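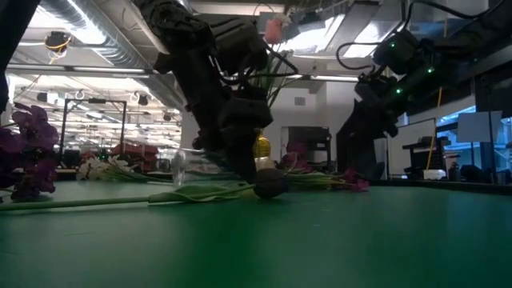
Grüner Arbeitstisch mit Tulpe, Orchideen und Glasvase

Wir suchen Leute, die gern Blumen in Vasen stellen!

Ich fange mal mit dem Wichtigsten an: Man muss keine Floristin und kein Florist sein. Für Drornine, unser kleines Projekt rund ums Blumenstecken, suche ich ab sofort 12 Teilnehmende, die Lust haben, an unserem Tisch in Inville Sträuße zu arrangieren, wieder auseinanderzunehmen und noch mal anders zusammenzusetzen. Wer zu Hause schon mal eine Viertelstunde lang eine Tulpe von links nach rechts gerückt hat, ist bei mir goldrichtig.

Gearbeitet wird mit einzelnen Stielen und kleinen Bunden, in Weiß, Rosa und Lila, dazu eine klare Glasvase und ein bisschen Deko (die goldene Kugel ist mein heimlicher Liebling, auch wenn ich damit ziemlich allein dastehe). Mal gebe ich eine Farbe vor, mal die Höhe, und mal heißt es einfach: Mach, wie du denkst! Gerade diese freien Runden finde ich am spannendsten, denn manche packen die Vase randvoll und andere sind nach einem einzigen Stiel zufrieden.

Ein Termin dauert einen Nachmittag, insgesamt sind es 4 pro Person, immer montags ab 14 Uhr. Dazwischen machen wir Pause mit Kaffee und Kuchen, und am Ende räumen wir gemeinsam auf, also Blumen nach Farben sortieren, Vase abwischen, Tisch frei. In unserer Kiste liegen inzwischen rund 1.000 Stiele, da ist man über jede ordentliche Hand froh.

Was ich mir wünsche: Du bist volljährig, kannst eine Weile am Tisch stehen (Hocker gibt es auch) und redest gern darüber, warum die Orchidee jetzt unbedingt nach hinten muss. Deutsch oder Englisch, beides geht. Bitte lass lange Ketten und weite Ärmel daheim, damit bleibt man ständig an den Blättern hängen, ich spreche aus Erfahrung.

Für die Teilnahme gibt es eine Aufwandsentschädigung, die wir nach dem letzten Termin überweisen. Fahrkarten innerhalb von Inville erstatten wir zusätzlich, also den Beleg bitte aufheben!

Interesse? Dann schreib mir über das Kontaktformular von Hnatiuk, Stichwort »Tulpe«, Kennnummer 1774. Zwei, drei Sätze zu dir reichen völlig, einen Lebenslauf brauche ich nicht. Wenn du magst, häng ein Foto von einem Strauß an, den du selbst gebunden hast, gern auch von einem krummen. Wer von Fodley aus anreist, schreibt das bitte dazu, dann versuche ich, Fahrgemeinschaften zusammenzubringen.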